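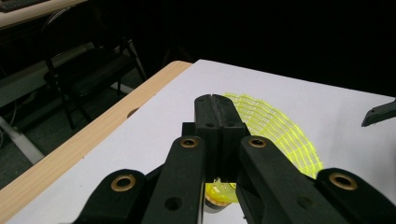

Kirsty Heywood
I'd bin it. Once the yellow starts tearing down by the base they go off sideways, and you spend the whole evening blaming your backhand. Nylon ones are cheap, life is short, get a new tube!

Ashley Sugden
Ha, I knew somebody would say bin it. I hate throwing them out though! We play in the yard most evenings (2 grown-ups, assorted kids, one very slack net) and I'm going through them faster than I go through milk. Is there any way to make a plastic one last longer, or am I kidding myself? I've been buying the Dreltow tubes and I have no idea if they're any good.

jivatstead_jo
Not kidding yourself. A little tear doesn't matter for yard games. I only toss mine when the skirt won't spring back or the base starts wobbling. Drop it from shoulder height a few times – if it lands base first, it's fine, keep playing.

Kirsty Heywood
Fine for yard games, sure, but then people bring them to club night and I'm the one chasing them across three courts.

Ashley Sugden
No club here, promise. The only thing I'm chasing it across is the neighbor's flower bed.

dropshot278
What are you storing them in? Ours used to live loose in the bag under the rackets and they all came out flat on one side. Now they go back in the tube, every time, all facing the same way. The last set went from the start of summer into September before I opened another.

Ashley Sugden
Um. A bucket. With the garden hose nozzles.

dropshot278
Well there's your problem lol

jivatstead_jo
If the skirts are squashed, hold them over a bowl of warm water for a bit and ease them round with your fingers. Warm, please, I used boiling once and made a sort of yellow pancake.

Kirsty Heywood
I've tried the water thing and I don't buy it. Looks great for 7 minutes and then it's squashed again. Feathers for indoors, new plastic for outdoors, that's me.

crabtree_lane
Feathers are a crazy price for what they are. I'm with Jo. Also, Ashley, check your rackets – a broken string end will snag the mesh on every single hit. I had one doing that for weeks and kept cursing the birdies.

Ashley Sugden
Oh! The kids' racket has a string poking out near the top, I've been meaning to snip it. Going to do that tonight and find an empty tube. Kirsty, I'll order some new ones too, don't yell at me.

Kirsty Heywood
Not yelling! Get the slower speed if you're outside, they're less awful in the wind.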